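The Slow Business of Keeping a Metal Roof Dry

On the coast at Brarndale, the failure that brings down a corrugated roof rarely starts in the middle of a sheet. It starts at a cut edge, a screw hole or a lap, where the coating is broken and salt water can sit. The sheets themselves may have decades left when the building under them begins to leak.

The town has more metal roofing per street than its neighbors, a leftover from the years when the Gisex cannery bought sheet in bulk and sold the surplus to its workers. Much of that stock is still in place. It has been painted, patched and in a few cases turned over and nailed down again with the weathered face inward.

Corrugation is a simple trick. A flat sheet of thin steel bends under its own weight across a short gap. Fold the same sheet into ridges and it becomes stiff along the ridges while staying flexible across them. The depth of the profile matters more than most buyers expect, and a modest increase in depth can do more for the span than a thicker gauge of metal.

The same shape creates the drainage problem. Water has to run down the channels, so the ridges must point down the slope, and every side lap has to finish on a crest. On very shallow roofs, wind can push water sideways over the crest and into the lap. Roofers in Brarndale now refuse to lay the old profile on a pitch below 8 degrees, and they run a strip of butyl sealant along each lap on anything close to that limit.

Fasteners are the next weak point. A roof sheet expands in the sun and shrinks at night, and each cycle works the screw a little in its hole. The rubber washer under the head hardens first. Once it cracks, water follows the thread down into the purlin, and the timber rots out of sight. An inspection every April catches most of this while a replacement screw is still enough.
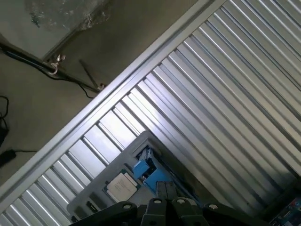 Edge support gets less attention than it should. An unsupported sheet end flexes in wind, and the movement travels back to the first row of screws. A straight metal rail along the end holds the ribs in line and gives the installer a true edge to measure from. With the ribs meeting a flat aluminum rail at right angles, any sheet that has drifted out of square shows up before the fixings go in. Aluminum does need separating from bare steel in salt air - a strip of inert tape is the usual method - or the contact line corrodes ahead of everything else.

Mixed metals caused the worst losses at Tamholm, up the coast, where copper flashing was fitted above galvanized sheet on a row of storage sheds. Rainwater carried dissolved copper down the channels and stripped the zinc beneath it. The sheds needed new sheets after 3 winters. The flashing was in perfect condition.

Owners at Gbeho Wharf have taken the opposite approach and replaced everything with a single coated product, including the ridge caps and gutters. The upfront cost was higher. Their maintenance schedule now consists of clearing leaves, rinsing the sheltered undersides of the eaves that rain never reaches, and touching up scratches in the coating with two coats of matching paint.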